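Reading Old Maps, Unit 4: Grids and How to Use Them
Course handout - Tài Mai

Last time we got as far as scale and the compass rose. Now for my favorite part of the whole course, the grid!
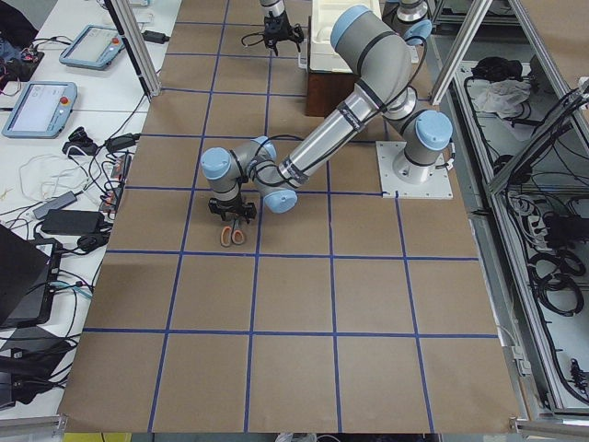 A grid does one simple job. It lets two people who have never met agree on a spot. If I tell you the chapel is in D3, you can find D3 on your copy in a couple of seconds, and then you only have to search one small square instead of the whole sheet.

Two kinds to keep apart

Index grid: letters one way, numbers the other. The squares are named, the lines aren't. You'll see this on town plans and in the back of road atlases. Good for finding, useless for measuring.

Reference grid: the lines are numbered and you read a point by how far it sits past each line. Always read across first, then up. (I still mutter "across, then up" under my breath, and I have been doing this for years.)

The Skakanham sheet

Get out your copy of the Skakanham town plan. It is a lovely thing - look at the hand lettering along the river! The street index at the back has 297 entries, each with a letter and a number. Try finding Plalton Lane without the index, then with it, and write down how long each took you.

Notice that a long street gets 2 references, one for each end. Isaksson, who drew the plan, was strict on this point, and later copies dropped it, so it's a handy way to tell an early printing from a late one.

Worked reference

On the Dromimis survey the lines are 600 feet apart. The mill stands halfway between lines 4 and 5 going across, and right on line 7 going up. So we write 4.5, 7. In feet from the corner, that makes 2,700 across and 4,200 up.

For next time

Find spot height 1118 on the Dromimis survey and write its reference to one decimal place. Then pick any building you like and swap references with a neighbor - see if they land on the right roof. Bring a sharp pencil and a clear ruler. We start on contour lines, and they are even better than grids.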